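Reading table opens at Mathur as book swap moves indoors

Community news
Posted in June

A shared reading table has been set up at the Mathur rooms in Bovuvgate, where readers can sit down with a book, leave one they have finished or take one home. It replaces the covered shelf outside the Mullura bus shelter, which closed in the spring after rain got in through the roof.

The table is open from 8 in the morning until the building is locked at 5. There is no charge and no need to join.

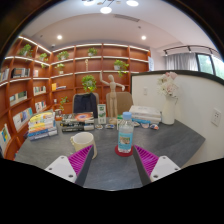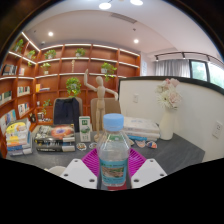

Books, flowers and the wooden mannequin on the reading table at Mathur.

Water bottles with lids are allowed at the table, but please keep them away from the books, says Bhupendra Chaturvedi, adding that the old shelf lost more stock to damp in one winter than to people forgetting to bring things back. He would like to see more large-print novels handed in, and fewer encyclopaedias. Single volumes of a set are very hard to pass on, he said, and usually end up at the paper bank.

The swap started with two boxes of paperbacks left over from a school fair. By the time the shelf closed, the notebook kept beside it listed 3,279 books taken. The notebook has moved to Mathur too and hangs on a string by the door. Readers are asked to put down the title and the date, but not their name.

Donations are being taken in small amounts for now. The limit is one carrier bag per visit, and anyone with more than that should ring the office first. Books should be clean and have all their pages. Magazines, manuals and school textbooks cannot be accepted, and neither can anything that has been stored in a damp garage or loft, as the smell spreads to other books kept near it.

Spare stock will be kept in a cupboard down the corridor and brought out as the piles go down. Children's books are not part of the swap at Mathur. They have gone to the Toloren play centre, where families can borrow them during normal opening hours.

The move was paid for with a grant of £100 from the Bovuvgate neighbourhood fund. Most of it went on printing new labels for the books and a sign for the front door. The rest has been put aside for repairs to torn covers, which are done with clear tape and book glue on the first evening of each month. Anyone who wants to learn how to do it can turn up at seven. Tape and glue are provided, but people should bring their own scissors.

The flowers and ornaments on the table are for everyone to enjoy and are not part of the swap. The wooden mannequin may be moved into a new pose, but should be left standing on the table. Mugs can be taken from the kitchen and should be washed and put back after use.

A second table has been asked for at Toloren, where the hall has space along one wall. A decision is expected after the summer. Until then, readers from that side of town can hand in returns at the Toloren front desk and they will be carried over to Mathur at the end of the week.

The bus shelter shelf will be taken down once the roof has been mended. Please do not leave books there in the meantime.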